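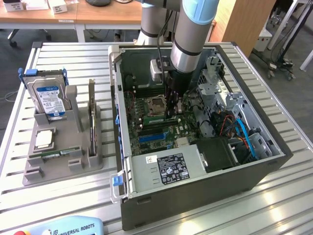
Tower on its side on the bench, side panel off, CPU socket empty. Drive in its blue caddy at left.

Doswood bench log — office tower, shuts off under load

Status: Resolved, on watch
Category: Desktop hardware / thermal
Site: Birngate
3 comments · 2 shares

Reported problem

The tower powers down without warning, usually in the afternoon. No blue screen, no error on restart. The user at Birngate first noticed it in September, during a long export from the Gummont drawing package, and now sees it with nothing but a browser and mail open. After a shutdown it will not start again for several minutes. Fans were described as "loud, then very loud, then off."

Initial checks

Event log shows unexpected power loss entries only. No disk errors, no memory errors. Wall outlet and power cord swapped on site, no change.

On the bench it ran idle for over an hour. Under a processor load test it shut off after 21 minutes. CPU temperature in the monitoring tool read 100 C shortly before that. Second run was shorter because the heatsink was already warm.

Ruled out at this stage: operating system, memory (full pass, clean), hard disk (long self-test, clean).

Teardown

Power cord out, power button held down to drain the supply. Case laid flat, board facing up. Drive removed in its caddy and stood in the slot of the gray parts fixture so it would not get knocked. If you are following this on your own machine, leave the caddy on. It saves refitting it later.

Cooler came off with a slight twist. Paste underneath was dry and cracked, and there was a bare patch toward one corner. Fins were matted with gray lint on the intake side. That accounts for most of the heat by itself.

Retention lever up, processor out, placed in the square recess of the gray fixture. Socket inspected with a loupe under a side light. No bent contacts found. A trace of old paste was on the metal retention frame and none in the socket. Cleaned the frame with a swab and alcohol, wiping away from the opening.

Do not use canned air on an open socket at close range. The propellant can spit liquid, and the contacts are easy to move and hard to put back.

Other items noted while the case was open:

Green memory module left seated. It passed its test and there was no reason to disturb it.

The small silver heatsink on the chipset had light dust only. Brushed.

Orange and black cable bundle and the light blue SATA cable run through the drive cage. Left in that route. Check that nothing hangs into the fan before closing.

Black plastic air shroud had lint packed along the inner edge. Washed, dried overnight, refitted. These machines get very noisy with the shroud left out, so do not skip it.

Power supply not opened. Output checked under load with a meter, all rails in range.

Reassembly

Processor back in, notches matched, lever down. Thin layer of new paste. Cooler screws tightened a little at a time, in a cross pattern — the earlier bare patch looks like one corner was run down first. Drive and caddy returned, both cables reconnected, shroud on, side panel on.

Results

Same load test, same room. Ran 200 minutes with no shutdown. Highest CPU reading was well under the limit and the fan stayed at a steady speed. Restarted 2 times from hot without trouble. Export in the Gummont package ran to the end.

Follow-up

Returned to Birngate with a note to keep it off the carpet. The replacement cooler on order from Nwosu is no longer needed for this ticket and goes to spares. Leave open on watch until the next site visit. If the shutdowns come back with normal temperatures, start with the power supply and then the front panel switch.

Share · 2 | Comments · 3
Contact the Doswood bench | © Doswood | Back to top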